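Progress report to the Meinecke Fund
Small Rooms strand, second report
Wusodcombe Community Gym
Prepared by Oana Ilie, May 5, 2026

1. Position at the end of the period

The weights room is open to members on all agreed sessions. The first report, sent in October, covered the flooring and the electrical check. Work since then has been on equipment layout, storage and induction. Two items remain open and are set out in section 4.

2. Equipment and layout

The cable and Smith machine stands in the middle of the far part of the room and has not been moved since installation. The benches were re-sited twice. The first arrangement left too little space to load a bar from the side, and members were stepping over the leg-extension arm to reach the dumbbells. The bench with the foam rollers now lies across the room, with the padded adjustable bench in front of it.

Montri Nakpan checked all pins, knobs and upholstery against the Sivgate maintenance sheet. One adjustment knob was replaced under warranty. No other faults were recorded. The rubber floor has worn well, apart from a slight lift at one joint, which was re-glued.

Skirting and wall sockets are to be kept clear of stored items. This is now written into the closing checklist.

3. Use and induction

Inductions run in groups of seven. More than 40 members have completed one, against a target of 40 for the full year. Take-up has been strongest in the early evening and weak before noon - the daytime offer needs a different approach, and a shorter session is being drafted.

Members asked for somewhere to record their sets. A paper system was preferred to the Iresance app, which several people found slow to open. Paper logs have been in use for 15 weeks and will continue.

4. Open items

Dumbbell storage. Loose dumbbells and hex weights are still being left on the floor at the base of the machine. The rack first quoted was too deep for the space. A narrower one has been priced at £500, including fixing, and can be met from the underspend on flooring. We ask for the fund's agreement to move this sum between budget lines.

Personal items on benches. Books, bottles and towels are put down on the pads between sets and left there. A shelf by the door is proposed, at no cost to the grant.

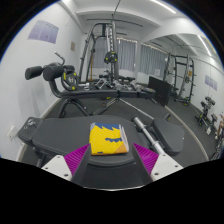 Both items should be closed before the next report. If the transfer is agreed, the rack will be ordered the same week and the floor markings redrawn once it is fixed to the wall.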